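Brown paper on a work table, how do you keep it flat??
Cokwood

Got a 2000 foot roll of brown kraft for the craft room at work. Tape lifts by lunch, corners curl. Table is 72 inches long. Any tricks?

Sisodia_5
Cut it the night before and roll it backwards – takes most of the curl out. Then pull it over the edge and tape underneath, not on top. Two people is easier.

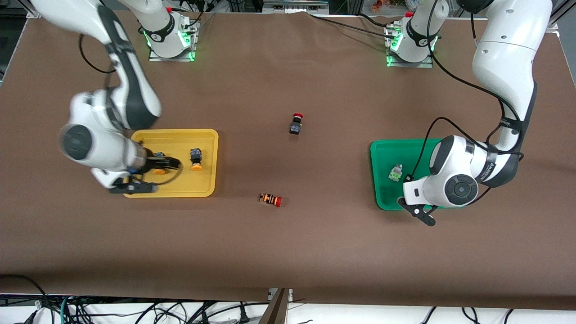 Brown paper top, nice and smooth

Dont use masking tape, it lets go. I get 2 weeks out of a sheet, more if no glue gets on it.

gerninard
binder clips

Bolmont
Clips get in the way of your sleeves imo. Double sided carpet tape along the short ends, leave the long sides alone. Peels off ok if you go slow.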